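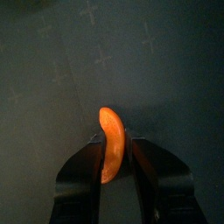 The orange one, speckles and all.

I have gone completely silly over orange and grey. It started at the Saturday market in Bristdale, where one stall had its carrots and mandarins laid out on old slate, and I stood there with my bag half open thinking, well, there it is, that's the whole colour scheme! Since then I've been pulling things out of cupboards and putting them next to each other to see what happens, which is a very cheap hobby and I recommend it to everyone.

The little curved orange piece is my favourite of the lot. I love that it isn't one flat orange. It's pale and freckly up one end, then a deeper colour through the middle, then nearly burnt at the bottom where it curls in. If you tried to match it at the paint counter you'd need four chips, and I know because I came home from Zerouali's with four chips and still wasn't happy. (The closest was called Clakine, and it looked brown in our hallway by dinner time.)

So the rule I've been playing with is this: one strong colour, a couple of greys, and something pinky in between to make them get along. The pinky one matters more than I expected. Grey and bright orange by themselves can look a bit like road works. Put a soft salmon or peach beside them and everything calms down, and the grey even starts to look warm.

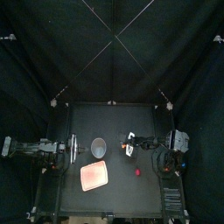
Bowl, lid and one small red round thing for mischief.

I do like the red in there. It's tiny, and it breaks my rule, and I'd miss it if it went. The see-through grey of the bowl is good too, because it goes lighter at the bottom and you get two or three greys for the price of one. I've got a soft spot for bowls in that sort of colour. Mine at home holds 400 mL, exactly right for cereal and slightly mean for soup.

The other thing I'm learning is to leave space. My instinct is to crowd everything in, every shelf in our kitchen is proof of that, and last Monday I spent 90 minutes taking things off the shelf by the window and putting less than half of them back. The leftovers are in a box in the laundry. I haven't missed any of it except the egg timer.

Shape helps when you're down to a few pieces. Something low with a wide rim in front of something tall and round is an old trick and it works every single time, especially if the low one has the warmer colour and the tall one has a bit of speckle.
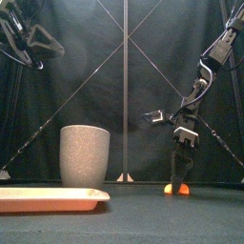 A reader from Tusulness wrote in after my last post to say speckled grey is the only finish she'll buy now, as it hides tea drips and goes with whatever fruit is in season, and had I tried it with quinces? I have not tried it with quinces! I'm going to, the minute the tree next door is ready and I've been offered some over the fence.

She also asked how I feel about white, and I'm a bit wobbly on it. White behind orange makes the orange shout. I much prefer a dark background, a charcoal tea towel or a bit of black cloth, where the colour seems to sit there glowing quietly to itself. Try it with a single mandarin if you don't believe me.
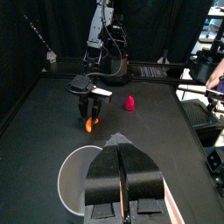

Bright orange further back, round dish up front.

I'm fond of having the bright bit at a distance like that. Your eye goes straight past the dish to find it. I've moved our fruit to the far end of the kitchen table for the same reason, and now everyone has to stretch for a banana, but it does look lovely from the doorway.

Next I want to try the same thing with green and grey, maybe with limes. If you've got a speckled jug you're sick of looking at, let me know in the comments before it goes to the op shop.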